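Grumalstead Eye Study: Questions People Keep Asking Us

Last updated 25 February 2022

What is this study, in one breath?

We are following 454 adults in and near Grumalstead to see whether common allergy pills have anything to do with dry, scratchy eyes. You come in, we look at your eyes, you go home and keep a diary. Then you come in again. It is not a thriller.

Didn't everybody already know allergy pills dry you out?

Everybody knows plenty of things. Older antihistamines are well known for a dry mouth, and dry eyes are a familiar complaint too. What we would like to know is how much, for whom, and whether the effect fades after the first weeks. Pollen also irritates eyes, so people who take the pills tend to have unhappy eyes to begin with. Untangling the two is most of the job.

Should I stop taking my pills before I join?

No. Please don't change any medicine on account of a web page, including this one. If your eyes bother you or you think a pill disagrees with you, talk to your doctor or pharmacist. We watch what people do already. We don't prescribe, swap or take away anything.

Who can take part?

Adults 18 and over who live within 40 miles of either clinic and who either take an allergy pill at least three times a week or take none at all. The second group is harder to find than you would think, especially in June. You can't join if you had eye surgery in the past year or use prescription eye drops. Contact lenses are fine, but leave them out on the morning of your visit and bring your glasses so you can find the parking lot again.

Where do I go?

Sikville has the larger clinic, and Grumalstead has the one with a working elevator. The tests are the same in both places. Pick one and stick with it, please, as moving files between the two takes longer than driving between them.

What happens at a visit?

A visit lasts 38 minutes if you arrive with your medicine list filled in, and a good deal longer if you try to remember it in the chair. We put a small paper strip inside your lower eyelid to measure tears, then add a drop of yellow dye and look at the surface of the eye with a bright light. The strip feels odd and the dye may turn your tissue an alarming color. Both are routine. 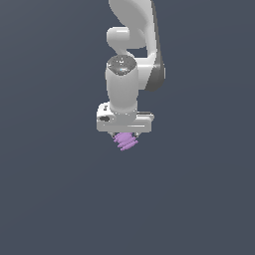 What is the Tóth score?

It is the questionnaire you fill in at each visit: twelve questions about burning, blurring, and how you get on with wind, screens and air conditioning. Higher means more miserable. There is no prize for a high score, and we can tell when someone has circled the same number all the way down.

And the Jover diary?

A paper booklet with one line per day. Write down which pills you took, the dose, and how your eyes felt at bedtime. If you miss a day, leave it blank. Please don't fill in three weeks of it in our waiting room with one pen.

Why do you want to know how long I look at screens?

People blink less when they stare at things, and less blinking means drier eyes. There are 1,440 minutes in a day, and one early diary claimed more screen time than that. Your best guess will do.

Will I find out my own results?

Yes, you get your tear measurements and questionnaire scores after each visit. If we see anything that needs attention, we will tell you the same day and write to your doctor if you agree.

Do I get paid?

We cover parking and bus fare. There is also coffee, which we mention for completeness.

Can I quit?

At any time, with no explanation. Tell the front desk at either clinic and say whether we may keep the information you have already given us.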